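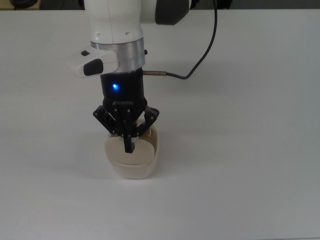
I bought the Uten snack bowls for two reasons. The old set had gone down to two survivors, and I wanted something small that could stay out on the table all day without getting in the way. The color is cream, and on the Liltby table I use for most meals, which has a plain white top, that matters more than I expected. A small cream-colored bowl on a white tabletop is easy to pick out, yet it doesn't shout the way my old red ones did. If you have a white table and were wondering whether cream next to white would look dirty, I don't think it does. It reads as a slightly warmer shade and that's all.

The bowls come in a set of six. I paid full price at Jivham, the housewares store near the bus depot, and carried them home in the cardboard sleeve they come in. There were no chips or cracks when I unpacked them. One had a pinhole in the glaze on the underside, where it doesn't touch food, and I kept it.

Size first. The listing on the shelf said 175 milliliters, and I checked it with a measuring jug. Filled to the very rim, mine took slightly more than that. In real use you want to stop well short of the rim, so think of it as a bowl for a handful of nuts, a dip for two people, a cracked egg or two, or the chopped garlic and ginger you want ready before the pan goes on. It is too small for cereal. It is also too small for ice cream, unless you are stricter with yourself than I am.

For cooking prep they work well. I line up three or four next to the stove and tip them in one after another. The rim is thick but rounded enough to scrape with a small spatula and the inside curve has no corner at the bottom, so you don't leave a ring of minced onion behind. Soy sauce pours badly. It runs down the outside if you go slowly, and you need a quick tilt to get a clean pour. A bowl without a spout is always going to do some of that, but my older Iwasaki bowls do it less because the lip turns out a little.

I should say more about the Iwasaki set, as that is the one most people will be comparing these with. Those bowls are a touch wider and lower. They are better for dipping, because you can get a whole dumpling in sideways, and they feel more finished underneath. They also cost nearly twice as much per bowl and stack worse. Four of them make a tower I don't trust. The Uten bowls sit down into each other properly, and all of mine fit in one stack on the low shelf over the sink.

Weight is good. They're light enough to pick up with the fingertips by the rim and heavy enough to stay where they are when you reach in for something. The foot is unglazed and came slightly rough. I noticed a faint scraping sound when I slid one across the table, so I went over each foot with fine wet sandpaper for a minute. After that there was no noise and I haven't found any marks on the tabletop. I would do this before first use if your table has a finish you care about.

Cleaning is simple. Mine go in the top rack of the dishwasher most nights. Turmeric left a yellow tint overnight, and it came off with baking soda and a wet sponge. Beet juice rinsed out with no trouble. Teaspoons leave thin gray lines on the inside over time – you can see these on a cream glaze more than you would on a dark one – and they also come off with baking soda, though it takes some rubbing. If that kind of thing bothers you, use wooden spoons or get another color.

In the microwave the bowls heat up more than I like. Thirty seconds to melt butter is fine. After a full minute the rim was too hot to hold, while the sauce inside was only warm. The base says microwave safe, and nothing has cracked, but I keep a folded cloth nearby. I have not put them in the oven and the packaging doesn't say you can.

My neighbor Demetrio Rivas borrowed the whole set for a card night and used them for olives, pits, salsa and loose change. They all came back. He thought they were too small for the salsa and kept having to refill it, which is fair. He liked them for the pits.

On price, I paid 485 pesos for the set. I have seen cheaper bowls of this size, usually thicker and with a heavy rim that makes them hold even less. I've also bought the cheap kind before and had the glaze craze within a few months. I've had these since January with no crazing so far, and they get used every day.

Things I would change: the rim could turn out slightly for pouring, and the foot should be smoothed at the factory. A lid would be useful too. Plastic wrap doesn't grip the glaze well and I end up putting a saucer on top when I want to keep half a lemon or some leftover dip in the fridge. The saucer works but it takes up more shelf space than the bowl.

I would buy the set again for prep and for snacks on the table. If you mainly want dipping bowls, look at the Iwasaki ones first and see if you can find them on sale. Jivham also sells the Uten bowl as a single, so you can try one before paying for the full set. The singles were on the bottom shelf, behind the ramekins, when I went back on Thursday.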